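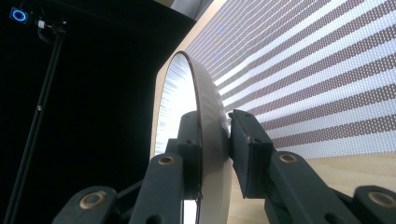 Punholm Round Bathroom Cabinet Light, 399 mm

The Punholm is a wall light for bathrooms, landings and small hallways. It gives an even, soft light and sits close to the wall, so it suits narrow rooms where a deeper fitting would catch a shoulder or a door. It is sold singly and comes ready to fix.

Sizes
Punholm 321 -- 321 mm across
Punholm 399 -- 399 mm across
Punholm 500 -- 500 mm across, to order only

All three stand 43 mm off the wall once fitted.

Fixing
Two screws and wall plugs are supplied for brick and block. Plasterboard walls need their own fixings, which we do not supply. Switch off at the consumer unit before starting. Work in bathrooms must meet the wiring rules, and we ask that a qualified electrician makes the connection.

Dimming
The 399 and 500 can be dimmed with a trailing-edge dimmer. The 321 cannot. If you are replacing an older Boleck fitting, check the dimmer as well, as many of the early ones were leading-edge and will make the light flicker.

Cleaning
Wipe with a soft cloth and a little warm water. Do not use cream cleaners or anything containing bleach. Limescale spots come off with a cloth dampened in diluted white vinegar -- wipe again with plain water afterwards.

Delivery and returns
The 321 and 399 are kept in stock and leave us within two working days. The 500 takes three weeks. Unused lights can be returned within 30 days in their box. We cannot take back a light once it has been wired in, unless it is faulty.

Goes with
Guna pull cord switch
Vörös mirror, plain edge

Trade orders of ten or more: write to Fung-ping Hsieh at the sales desk for a price.

Prices last changed May 2018.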